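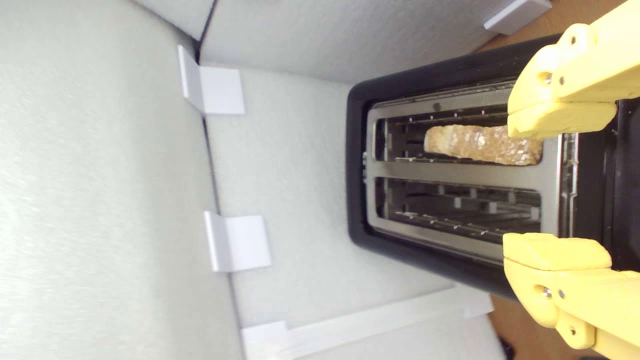 Figure 4.1. Wrist view: fingers open on either side of the toaster, bread in one slot.

4.3 Recording toast-handling episodes

The Stiltero policy in the Jedetine report was trained on 890 episodes recorded with this procedure. Keep the two camera streams paired throughout.

1. Clip the white side panels to the table. Check that every clip is seated.
2. Set the toaster beside the left panel with its slots running away from the operator. Leave it unplugged.
3. Place the black plate at the far end of the toaster and the cutting mat to the right.
4. Open the gripper wider than the bread is thick before moving over the slots.

CAUTION: Do not let the fingertips push down on the slot guides. Stop the arm if the toaster shifts.

5. Grip the slice near one end and raise it clear of the top plate.
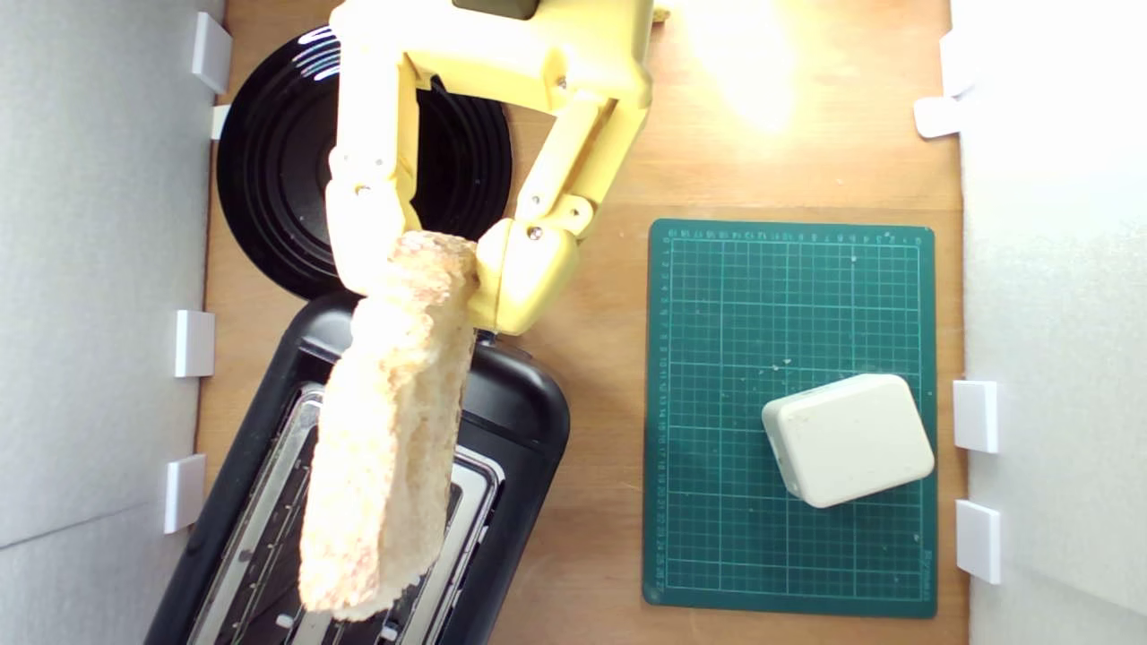

Figure 4.2. Slice held upright over the slots.

6. Hold the pose for 2 seconds. The labeling script uses the pause to split the episode.
7. For transfer episodes, carry the slice over the mat at low speed. 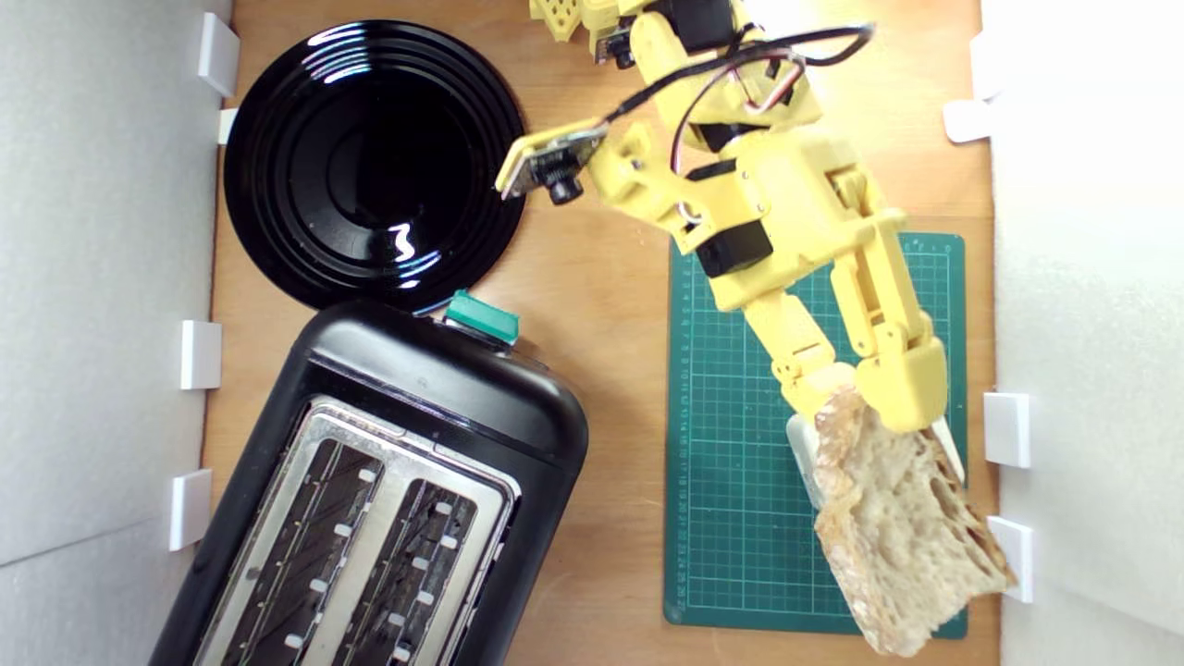
Figure 4.3. Slice held over the cutting mat, arm and camera module in view.

NOTE: Replace the slice when the crust begins to break. Crumbs on the mat did not change the success rate in the Kititdale trials and may be left until the end of a session.

8. Save the episode and enter the outcome code from Table 7.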